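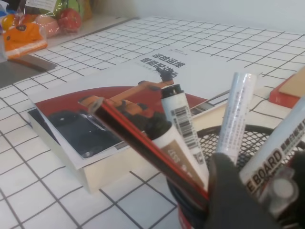 Re: Shared tables in the Quinlan Reading Room – what stays out and what is put away

From: Reading Room Office, Utamdale Institute
To: reading-room-users list
Sent: 16:40

Dear colleagues,

The office has received several replies to its message of last month concerning the shared tables. The fullest came from the Promby Study Group, and it is quoted below with the group's permission so that all members of the list may see the points raised.

> The group supports the wish to keep the tiled tables clear at the end of the day. We would ask, however, that the pen holders be allowed to remain. Members arrive at different times and it is inconvenient to collect pens from the issue desk on each occasion.
>
> We would also ask for guidance on books. At present a paperback left on a table may be reshelved within the hour, although the reader has only gone to lunch. Loose sheets placed under a book have been separated from it and in one case could not be found again.
>
> Lastly, whiteboard markers are being kept in the same holders as pencils and ordinary pens. Two of our members have written on paper forms with the wrong one. Could they be stored elsewhere?

The office is grateful for these comments and replies as follows.

Pen holders. The black wire-mesh holders may stay on the tables overnight. Each should stand near a corner, clear of the working space, and should hold no more than 7 items. A fuller holder tips easily when a longer item is drawn out, and the tiles are hard enough to damage a marker tip. Pencils, pens and markers in working order are all suitable. Tubes of any kind should have their caps on firmly, and should be returned to the supplies cupboard if the label can no longer be read.

Whiteboard markers. The office has considered moving these to the ledge below the board, but they were regularly lost when they were kept there before. They will therefore remain in the holders for the present. Members are asked to read the barrel before writing on any form. Where a marker is plainly labelled for board use, it should not be used on paper or on the tiles. Marker ink comes off the glazed surface without much trouble but stays in the black grout lines, and the cleaning contractor, Seneo, has advised us that the grout cannot be scrubbed repeatedly without loss.

Books. A book left flat on a table will be treated as in use for 4 hours. After that time it will be taken to the returns trolley. This applies equally to books in Chinese and other languages, including the robotics and engineering titles, which have until now been set aside at the desk for separate shelving. Readers who expect to be away for longer should complete a reservation slip.

Loose sheets. Any sheet found beneath a book will from now on be kept with that book and moved with it. Staff have been asked not to sort papers at the table. Readers can help by placing a sheet fully inside the cover, as one that shows at the side is readily caught by a sleeve or a cloth.

Wiping down. Cloths are kept by the door. Please lift books before wiping, and let the tiles dry before anything is put back – paper covers mark quickly.

The revised table notice will be put up in June. Further comments may be sent to this list or left at the issue desk before 5 in the afternoon.

Reading Room Office
Utamdale Institute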